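Why Do Rooms Echo?

When I was eight, my family moved to a new house in Flallamville, and on the first day my bedroom had nothing in it at all. I yelled "HELLO!" and the room yelled back! I loved it. Then my bed and my rug and my giant pile of stuffed animals showed up, and the fun was over. Where did my echo go?

Sound is a wiggle that travels through the air. When you clap, you give the air a little push, and that push bumps the air next to it, and so on until it gets to somebody's ear. It's fast, too — way faster than a car on the highway.

But what happens when the wiggle hits something? That depends on what it hits. A hard, smooth wall sends most of the sound right back, like a ball bouncing off a sidewalk. Blankets and pillows are full of tiny spaces, and the sound gets tangled up in there and fades away. (So my stuffed animals ate my echo. I forgave them.)

In a regular room the bounces come back so quickly that they smear together, and you hear a ringy, hollow sound. To hear a separate "hello" you need a wall much farther away. My friend Giuliana Urrego and I once stood 30 big steps from the side of the school gym and clapped, and there it was, a tiny second clap!

Try it at home. Clap once in the bathroom, then open a closet full of coats, stick your head in and clap again. Which one sounds louder? Which one sounds longer? Ask a grown-up to listen with you and see if you both agree. 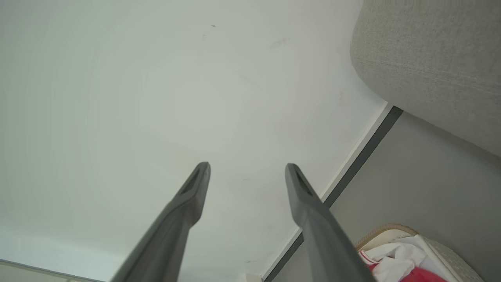
A big white wall. What do you think a clap would sound like near it?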